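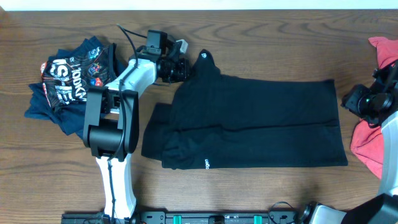
How to Fold a Long-Sleeved Top (and Why It Stays Flat)

I used to be a stuffer. You know, the kind of person who opens a drawer, shoves everything in and leans on it until it shuts! Then one Tuesday I pulled out my favorite top and it looked like an old paper bag. So I learned to fold, and now I kind of love it.

Why do clothes wrinkle?

Cloth is made of threads, and threads are made of tiny fibers. When you squash a shirt into a ball, the fibers get bent every which way. Leave them like that long enough and they start to hold the bend. That's a wrinkle! A fold bends the cloth too, but only in a few places, and the rest gets to lie flat.

Find a big flat spot

I like a table best (a bed is too squishy, and my cat thinks it's hers). Push the other clothes over to one side so you have room to spread out. Dark tops can be tricky because it's hard to see where the sleeve stops and the body starts. I look for the little printed bits, like a logo or some white letters, and use them to work out which way around everything is.

Pull it smooth

Hold one end in each hand and pull gently, just until the cloth goes flat. Don't yank! Knitted cloth is made of loops, and loops stretch. A few soft wrinkles are fine, and you can smooth those out with your palm.
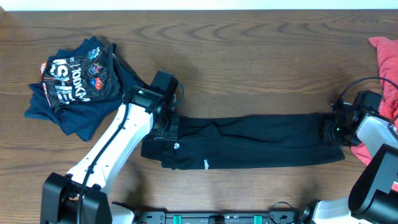 Now fold!

Lay the top face down. Fold one side in toward the middle, then bring that sleeve back so it points down toward the hem. Do the same on the other side. You should have a long, skinny rectangle. Fold the bottom up to the collar, and you've got a neat little block.

My first one came out more like a potato, and my 2nd wasn't much better. Keep going, and try a T-shirt next, because short sleeves are way easier.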